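Vendredi, 22 h 40

Levé à six heures et demie parce que le camion des encombrants passait dans la rue. Je n'avais rien à leur donner. Pluie fine jusqu'à dix heures, ensuite gris. J'ai fait la lessive de blanc et payé la facture du garage (148 livres pour deux plaquettes et une main-d'œuvre que je trouve longue).

Le reste de la journée est passé dans la grande pièce. Je repousse ce rangement depuis avril et on est en juin. J'avais dit à Reijo Manninen que la table serait dégagée avant son arrivée, il vient de Riihimäki la semaine prochaine avec ses cartons de découpes, et il lui faut de la place à plat. Il m'a encore écrit ce matin pour demander les dimensions. Je lui ai répondu que je mesurerais quand je verrais le plateau.

Commencé par la table, donc, et pas par les étagères, contrairement à ce que j'avais prévu dans ma liste. Les étagères peuvent attendre, les tiroirs sont pleins mais ils ferment. La table, elle, reçoit tout ce qu'on pose en entrant. Les clés, le courrier, les choses qu'on veut recoller. Je mets tout par terre sur un drap, je nettoie, puis je ne remonte que ce qui a une raison d'être là. C'est la méthode de ma mère pour les placards et elle prend trop de temps, mais je n'en connais pas d'autre.

Le bocal en verre m'a retardé. J'ai retrouvé son couvercle vert d'eau, que je croyais jeté, et du coup je ne sais plus quoi en faire. Il pourrait servir pour les boutons. Il pourrait aussi retourner à la cuisine, où il y en a déjà trop. Je l'ai laissé couché sur la table le temps de décider, avec le couvercle devant.
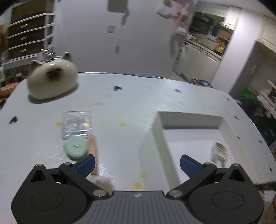 Le chat en céramique, par contre, reste. Il vient de la brocante de Rinthorpe, je l'ai eu avec une lampe qui n'a jamais marché. Je l'ai vidé ce matin : des trombones, une clé que je n'identifie pas, deux piles. La clé, je l'ai essayée sur la porte du garage, sur le cadenas du vélo et sur la petite armoire, elle n'ouvre rien. Je l'ai remise dans une enveloppe avec un point d'interrogation dessus. J'ai déjà une enveloppe pareille quelque part.

Le morceau de bois, je l'ai gardé aussi. Il sert à caler la fenêtre quand il fait chaud et à tenir les livres le reste de l'année. Il faudrait le poncer sur un côté. Je le note pour ne pas le faire.

Vers onze heures, café. La petite tasse blanche était restée dans le creux de la table depuis hier, je l'ai rincée et reprise. Ce bac encastré est la seule chose qui m'avait convaincu d'acheter cette table, à l'époque. Le vendeur, chez Bedeck, disait qu'on pouvait y mettre les stylos et les ciseaux et que rien ne roulerait plus par terre. C'est vrai, rien ne roule. En revanche tout s'y accumule et la poussière se met dans les angles, où le chiffon n'entre pas. J'ai pris un pinceau plat, puis un coton-tige. Vingt minutes pour quatre coins.

Appel du dentiste pendant que j'avais les mains mouillées. Rendez-vous déplacé à 8 h 15, ce qui ne m'arrange pas.

Les pastilles autocollantes jaunes, j'ai hésité à les enlever. J'ai gratté le bord de l'une d'elles avec l'ongle, elle tient bien, et je n'avais plus de produit. L'huile de cuisine marche, d'après la voisine, mais il faut ensuite dégraisser, et le plateau garde des auréoles pendant des jours. Laissé comme ça. Les marques de feutre bleu sont anciennes, j'ai passé de l'alcool dessus une fois l'hiver dernier, sans grand résultat. Reijo posera ses feuilles par-dessus et on n'en parlera plus.

Déjeuner : le reste de riz, une omelette, des radis qui commençaient à être creux. Mangé debout dans la cuisine en lisant le journal de Drerkbridge. Ils vont refaire le trottoir de notre côté, travaux prévus sur deux mois. On ne pourra pas se garer devant. Il faudra que je prévienne Reijo, ses cartons pèsent lourd et je ne me vois pas les porter depuis la place.

Après le repas je me suis occupé des petites choses électriques. J'ai étalé ce que j'avais sur le drap et j'ai essayé les chargeurs l'un après l'autre avec mon téléphone. J'en ai gardé un blanc, qui charge lentement mais qui charge. Les autres iront à la déchetterie, sauf celui de l'ancien appareil photo, que je n'arrive pas à jeter tant que j'ai l'appareil. L'appareil ne s'allume plus. J'ai remis le tout dans sa housse et la housse au fond du tiroir du bas, en sachant que je referai la même chose l'année prochaine.

Il y a aussi cette coque beige en plastique, ouverte, avec une plaquette de métal à l'intérieur. Je l'ai retournée dans tous les sens. J'ai d'abord pensé au boîtier de la sonnette, mais la sonnette est entière, je suis allé vérifier. Ensuite j'ai pensé au distributeur d'adhésif, sans certitude. Je ne l'ai pas jetée, c'est toujours le lendemain qu'on trouve à quoi ça s'adaptait. Elle est dans le bac pour le moment.

Le grand panneau blanc m'a donné plus de mal. Je l'utilise debout, comme séparation, pour avoir un côté où l'on travaille et un côté où l'on pose. Sans lui, les papiers passent sur la colle et la colle sur les papiers. Il prend de la place et il fait de l'ombre sur une partie du plateau, ce qui gênera pour la découpe. J'ai envisagé de le mettre contre le mur, puis de le coucher sous le meuble. Pour finir je l'ai laissé droit. Reijo dira ce qu'il préfère, après tout c'est lui qui coupe.

Les cœurs noirs sur le plateau, c'est ma nièce, à Noël. Elle avait reçu une planche d'autocollants et on lui avait dit qu'elle pouvait décorer la table. Les paillettes sont de la même période. J'ai passé l'éponge, puis le chiffon sec, puis l'aspirateur avec la petite brosse. J'en avais sur les manches et dans le café, il en reste sur la table.
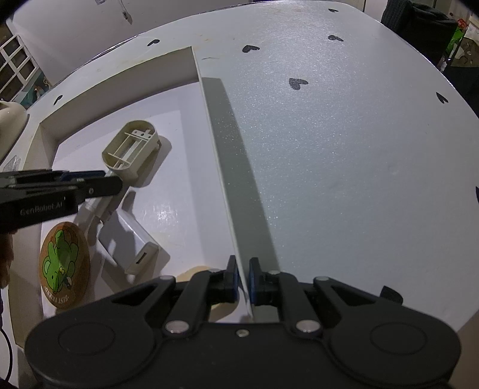 Le bac à gauche du panneau, avec le chargeur blanc et le dessous de verre à l'ours.

Le dessous de verre, justement. L'ours vert, « BEST FRIENDS » écrit en bas. Nous en avions deux au départ, un chacun, quand Reijo habitait encore ici au-dessus de la pharmacie. Il a emporté le sien en Finlande, ou il l'a perdu en route, je lui poserai la question. Le liège est encore bon. Je l'ai essuyé avec un chiffon à peine humide, parce que le précédent, celui avec le phare, avait gondolé après un passage sous le robinet.

Mesuré le mur libre entre l'étagère et l'angle : 383 centimètres. Je l'ai noté au crayon derrière la facture du garage, faute de mieux. Il demandait aussi la longueur de la rallonge mais je ne l'ai pas déroulée, elle est sous le sac de couchage et je n'avais plus envie de rien soulever. Je lui ai envoyé la mesure du mur à seize heures. Il a répondu un pouce levé, et une heure plus tard : « et la table ? ». J'avais oublié la table. J'y suis retourné avec le mètre, puis le téléphone a sonné, c'était ma sœur, et je n'ai toujours pas mesuré la table.

Ma sœur va bien. Elle a reçu le devis pour sa chaudière, 3000 livres sans la dépose de l'ancienne. Elle en demande un second. Je lui ai conseillé l'entreprise qui était venue chez les parents, mais elle dit qu'ils ne se déplacent plus jusqu'à Rinthorpe. On a parlé de la date pour l'anniversaire, rien de fixé. Elle voudrait le faire chez moi à cause de la grande pièce. J'ai dit peut-être. Il faudrait alors que les découpes de Reijo soient finies et sorties, et avec lui on ne sait pas.

À dix-sept heures trente j'ai replié le drap. Ce qui partait : un sac de papiers, un sac pour la déchetterie, la lampe de la brocante. J'ai enfin accepté pour la lampe. L'abat-jour reste, il peut aller sur celle de la chambre en changeant la bague.

Courses rapides avant la fermeture. Pain, lait, éponges, du produit pour les autocollants (j'y ai pensé au dernier moment, devant la caisse). Il y avait des abricots, encore durs. Pris le bus 347 au retour à cause du sac, il avait douze minutes de retard et le chauffeur faisait la conversation à tout le monde. Il pleuvait de nouveau.

Dîner : soupe, pain, fromage. Mis les abricots dans la coupe, près de la fenêtre.

Ce soir je suis retourné dans la grande pièce pour éteindre et je me suis rendu compte que j'avais posé sur la table le courrier, les clés et la monnaie du bus. J'ai rangé les clés et laissé le reste.

Pour demain :
mesurer la table et envoyer les dimensions
dérouler la rallonge
déchetterie avant midi, prendre la carte
dire à Reijo pour le trottoir
décider pour le bocal
rappeler le dentiste et demander s'il n'y a rien l'après-midi

Genou un peu raide à force d'être accroupi devant les tiroirs. J'ai mis de la pommade. Lu quatre pages, couché à onze heures.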